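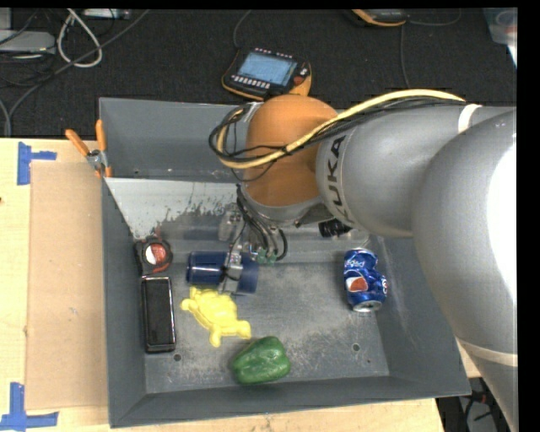
How I Set Up a Bin-Picking Cell Before Anybody Presses Go

Posted 2018-03-14 by Zlata Vasylenko

I've been running the picking bench at Felldale for a while now, and the question I get most from new people has nothing to do with code. They want to know what they're allowed to touch! So I finally wrote down the routine I follow every time I set up a bin and an arm over it. Some of it comes straight out of our site rules, some of it I picked up from Yevdokiia Pylypenko, who trained me, and a couple of bits are just me being fussy. Take the fussy bits or leave them.

One warning first. Your own risk assessment beats anything you read on a page like mine. If your assessment says fence, you put up a fence.

Step 1: Read the last entry in the log

Before you switch anything on, open the bench log and read what the last person wrote. All of it, including the boring part about which program was loaded. We had a week in December when the tool offset got changed for a test and the note was there in plain handwriting, and I still ran the old offset because I was in a hurry. The finger came down beside the part and pushed it into the bin wall. No harm done, but I had to redo a whole morning.

If the log has a gap in it, treat the cell as unknown. Go find whoever was on it, or start from a full check.

Step 2: Find the pendant and decide who has it

One person holds the pendant while anyone is near the arm. That person doesn't also hold a coffee, a phone or a clipboard. When you hand it over, say so out loud ("you have it", "I have it") and wait for the answer. It feels silly for the first day and then you stop noticing.

When nobody is inside the reach of the arm, the pendant needs a home. I don't mind much where that is, as long as everyone on the shift knows and you can get at the stop button without leaning over the table. Floor storage is common on research benches, and if that's what your bench does, keep it out of the walking path and look at where the cable goes. I would much sooner have a hook on the outside of the cell. We've asked for one.

Press the stop at the start of every session and make sure the arm really drops out. Then reset and carry on. Yes, every session.

Step 3: Walk the cables

Follow the dress pack with your eyes from the base all the way to the gripper. On ours there's a pale yellow cable that arcs over the link and loops around beside the orange joint housing, and a bundle of thin black ones that takes the same route. Loops like that are fine (the joint needs some slack to turn) but slack is also what snags. So jog the arm slowly to the far corners of the bin and back, and watch the cables the whole time, never the tool. Have your partner watch the tool.

What you're looking for:

A loop that drops low enough to catch the bin wall or anything sticking up past it.
A cable going tight at the end of a wrist turn.
A tie or clip that has slid from where it was last time.
Connectors down at the gripper taking the pull of the hose.

If you find one of these, stop and fix it with the drives off. Don't hold a cable out of the way with your hand while somebody jogs. I have seen people do it, nice careful people, and I said something every time.

Step 4: Fix the bin in place

The bin has to sit where the software thinks it sits. We put tape on the cardboard and the table so we can tell at a glance if something has drifted. Blue tape is good for this, it shows up well and peels off clean. Corners are the best spots to mark.

After that, go around the rim. Anything hooked over the edge of the bin is an obstacle that your collision model probably knows nothing about! Pliers are the classic one. Handles pointing up at a back corner might be part of the test, in which case they belong in the plan and in the log, and the approach height has to clear them. If they aren't part of the test, move them. My rule is that everything inside the reach is either in the plan or off the table.

Step 5: Load the objects

Our loads are mixed on purpose. A typical one might have a yellow plastic turtle, a green bell pepper, a tape measure and a crushed Pepsi can all in together, because a gripper that only ever meets nice boxes doesn't teach you much. But mixed doesn't mean anything goes. For each load I check:

Nothing sealed and full. Cans go in empty, and I tip them upside down over a sink first.
No bare blades and no broken glass.
Nothing with a loose battery.
Food is swapped out before it goes soft, and it gets written down so the next person doesn't find a surprise.

Crushed cans deserve a second look. A dent can open a split with a very sharp lip, so I wear thin cut gloves when I load them. Load with the drives off and the pendant in your partner's hand. Tip the objects in and leave them how they fall, then step back past the line.

Step 6: First run, slow

Run the first picks in reduced speed mode with a finger on the stop. I do 2 slow cycles, and if either one looks odd I go back to step 3. Odd includes noises. Cylinders are good for this first run, by the way, since they roll if the finger lands off center and you see the error right away.

Our log sheet at Felldale is up to entry 658, and I'd guess the most useful ones are the dull ones that say "slow run ok, cables ok, bin on tape."

Step 7: Getting something out by hand

Objects get stuck. They wedge against the wall or end up under the wrist, and your hand will want to go in and grab them before you've thought about it. So:

Stop the arm and confirm the drives are off on the pendant.
Say "hands in."
Reach in from the side with the most room, never under the tool.
Say "hands out" and step back before anyone resets.

If the gripper is still closed on something, open it from the pendant first and let the thing drop. Don't tug.

Step 8: Shut down and write it up

Park the arm clear of the bin, drives off, pendant back in its spot. Then the log: program name, tool, speed, what was in the bin, anything you changed. Include your initials. If you left tape half peeled, write that too.

I keep a blank copy of the log sheet in the drawer under the bench, so ask me if you want one to copy for your own cell.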